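In Praise of the Bare Table

There is a table in the front room of my house in Farthorpe that I have not seen the top of for long stretches of my adult life. I know it is oak because my father-in-law, Thierry Royer, told me so when he gave it to us, and he is not a man to let you forget a species of tree. For years I took it on trust. What I could vouch for was post, a bowl of keys to doors we no longer had, a fruit stand with one lemon in it, and chargers.

Above all, chargers. We are a household of two people and we own 12 of them, all white or once white, at least four of which fit nothing we can find. They breed in the fruit stand. My wife will not throw them out in case they belong to something, and I won't throw them out in case she asks me where they went.

I would like to make a case for clearing the table. I don't mean tidying, which in our house means squaring the pile so that it looks intended. I mean taking everything off and leaving it off until you have a reason to put something back.

The objections are well rehearsed. My friend Capucine Besnard holds that a bare table is a sign of a bare life, and that she would no sooner sit down at one than eat in a dentist's. Her own kitchen table carries a sewing machine, a tomato plant and several months of a magazine she claims to hate. She serves dinner in the gaps. It is always a good dinner, which is annoying for my argument, but you do have to hold your glass.

Then there are the people who agree with me too much. I once read a book by somebody who had got rid of his table altogether and ate standing at the window. I read it sitting down. There is also the storage trade, which sees your full table and proposes that you buy a box. We bought a box, a handsome thing called the Povodell, with compartments. It lived on the table.

My own conversion came in April 2019, when Abílio Neves came to mend the window and needed somewhere to lay the sash. He asked me to clear the table and I did, into the bath. He was done by lunch. The table stayed clear until the evening, when one of us wanted the bath, and in those few hours I mended a lamp, wrote to my sister and read the whole of a gas bill, including the back. I put this down to the oak. It has a grain! It runs the long way and goes nearly orange when the lamp is on it, and your eye goes straight to whatever you have put down, there being nothing else to look at.

Many things at once on a wooden top, and even an adapter looks as though it might matter.

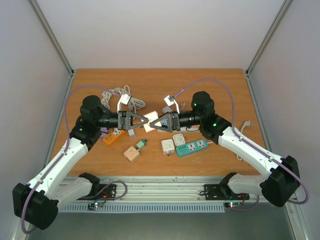 What to do with the rest of it

I am asked this, usually by my wife. The bath was not a long-term answer. Post now gets opened standing up, beside the bin. The keys went to Léonie Ferrand, who makes wind chimes. The lemon was past saving.

The chargers are in a drawer, where I have promised they may stay until July. As I write there is a mug on the table, and a parcel I mean to deal with, and the Povodell, which I have only put there while I look for something.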